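Updated 19 June 2018. Questions on ordering go to Kanini Shirima, Vestville office.

## Purchasing FAQ: hand-held grippers

**What is the smallest order?**
One pair. Bed and cloth tasks need two grippers, so singles are sold only as replacements.

**How many pairs should a site budget for?**
One per work station, plus one spare pair for every 3 stations. Humix quotes a lead time of 20 working days on complete units. Finger sets ship sooner.

**Are fingers a capital item or a consumable?**
Consumable. Put them in the operating budget and inspect the joints every 1000 cycles.

**Can the order wait until the next budget year?**
Yes, but prices are reset each January. Quotes issued before then hold for 42 days.

**Does the price include furniture and props?**
No. Beds, sheets and cloths are bought locally by the site under the Ondidton supply code.

**How much floor space does a bed station need?**
Allow for the full bed and standing room on the working side. One long side may go against a wall.

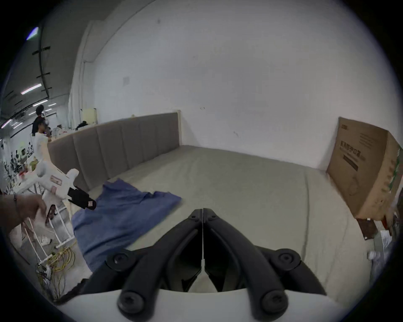 *Bed station with a blue cloth on the mattress and two hand-held grippers.*

**Who approves cable and rack costs?**
The site lead. List them on the Yeh form as a separate line.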